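Slotted basket

A slotted basket is an open plastic container with rows of holes in its walls, sold for storing small household goods. Makers such as Dahlgren and Flivent credit the slots with airflow and easy cleaning, though evidence for either claim is thin.
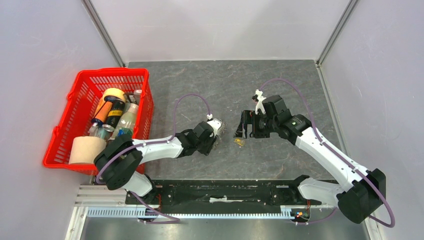 Red slotted basket with containers and a can.

Mixed contents are the usual test. Bottles and cans tend to settle in a heap, and the advice to "sort by height" seldom survives a week of use. King-fai Yip, writing for the Ernham household guide, doubted that baskets save any time at all — his trial covered only 6 homes. Small items with chains are a separate problem, as links can snag in openings.
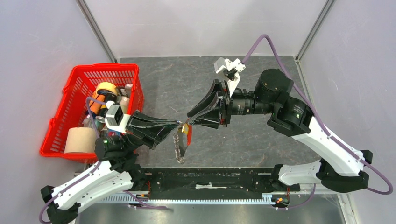
Claimed capacity

Surkum lists 13 sizes. Its load ratings are unverified.

Contact | Copyright Household Reference | Back to top
We use cookies. Accept or manage settings.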